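Plate-stacking trial on hold after gripper refuses to let go

2/26/21

A project to teach robots how to clear a table has been paused at Bremau after one of its grippers took hold of a dinner plate and declined to give it back.

The fault showed up in the Flellis program, which has been collecting recordings of people handling crockery with hand-held grippers. The idea is that a robot arm will later copy the moves. The people doing the work squeeze a trigger, the black fingers close, and the plate goes where it's meant to go. Releasing the trigger is supposed to open them again. On the 123rd run of the current batch, it didn't.

The plate was held firmly and at a slight tilt for 12 minutes. According to the incident note, the operator tried the trigger, then tried it again "with more feeling", then put the whole assembly down on a folded towel and went to find a screwdriver. The plate came free once the finger linkage had been taken apart. It was unharmed and has gone back into the stack.
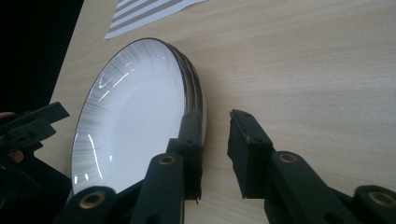
Work on the plate task, with the gripper fingers at the rims of the stack.

Bremau blames a worn bushing in one of the finger joints. The bushings are small rings that let the linkage turn smoothly, and this one had worn unevenly until the joint could pass a certain point on the way in but not on the way out. The supplier, Chien, has asked for the part back and says it would like to see the maintenance log. Bremau says it would also like to see the maintenance log, and is looking for it.

No one was hurt, but the program's safety rules treat any failure to release as a stop-work matter, whatever is being held. The rule was written with fingers in mind. A gripper that won't let go of a plate won't let go of a thumb either, and the same design is due to be fitted to powered arms, where putting it down on a towel isn't an option.

All 20 grippers of that type have been pulled from use while their joints are checked. Seven have been cleared so far. Two more were found to be stiff, and one was found to have been put together backwards, a condition in which it had worked without complaint since May.

The recordings are a separate headache. The batch before the fault runs to 3,772 clips, and someone now has to go through them to see whether the fingers had been sticking before they jammed outright. A robot trained on slow releases will make slow releases, and Vendcombe, the catering firm that plans to try the finished system in its wash-up rooms, has said it would prefer its plates promptly.

Vendcombe says its own staff will go on clearing tables by hand in the meantime. The firm's breakage figures for that method were not made available.

Bremau expects to restart the plate work when the remaining grippers have passed a new release test, in which each one must open fully 50 times in a row. Cups and bowls have been put off until after that.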